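Vostdale lending store adds bar equipment to its household collection

Print | E-mail this page

The Vostdale Household Lending Store has extended its service to include bar equipment, which may now be borrowed on the same terms as kitchen items. The change took effect in December and applies to all registered members. The store held 1,651 kitchen items before the extension. A further 633 pieces have been added, most of them received when the catering supplier Erutico closed its showroom in Kurtuluş and offered the remaining stock to lending services.
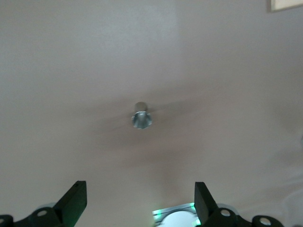 Small metal pieces have required more care in cataloguing than any other part of the gift. Many arrived without packaging, and the written inventory supplied with them used trade terms which do not appear in the store's own lists. Staff have therefore entered such pieces by shape as well as by purpose. A compact, shiny item with a short rounded upper part and a wider, scalloped part beneath it can be found in the catalogue under "fluted", even where the borrower does not know its proper name. Each entry also records the height and widest measurement of the piece.

The catalogue is kept in the Tistamov system, which the store adopted last year. Members can search it at the front desk or from home. Of the new pieces, 78 have been withheld from loan until matching parts are found, and these are marked "incomplete" in the search results.

Items are laid out on brown paper for sorting, and kitchen and bar pieces are handled together at the same table. The store has decided against a separate bar section, as a good number of objects are in common use for both purposes and members had asked for a single shelf order. 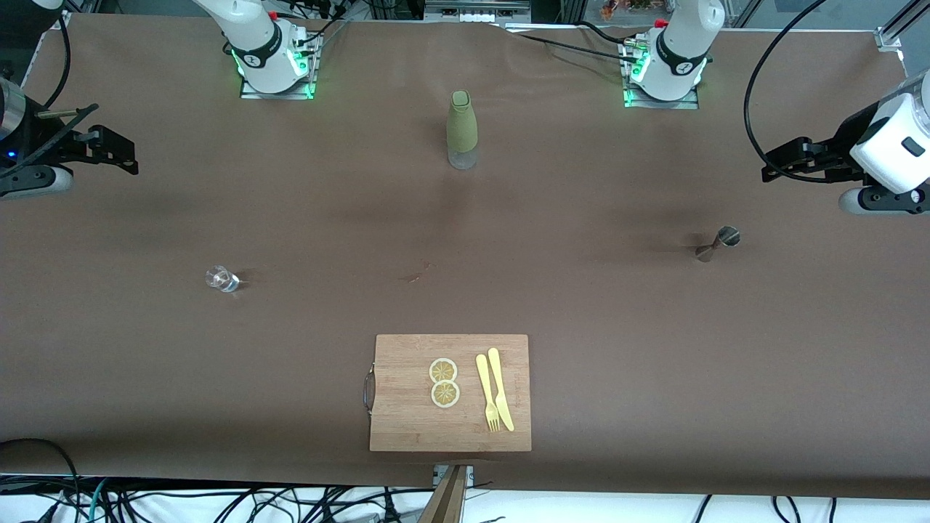 Reading time: 2 min

The loan period remains 14 days and may be renewed once. Up to six items may be borrowed at a time, and a boxed set is treated as one item. Glassware must be returned in the divided box in which it was issued. Members are asked to wash and dry all pieces before returning them.

The store recorded 3,000 loans in the past year, the highest figure since it opened. Demand is greatest before the winter holidays, and reservations are advised for that period. A printed list of the bar equipment is available at the desk on request.

Comments (3)

Does the six item limit include lids? Last time I was charged for a pan and its lid as two.

Very pleased about this. We borrowed serving dishes for my parents' anniversary and had to buy the bar things separately, and they have been in a cupboard ever since. Please could the evening opening be kept on as well?

The link to the catalogue works on my computer but not on my phone.

Contact | © Vostdale Household Lending Store. All rights reserved. | Back to top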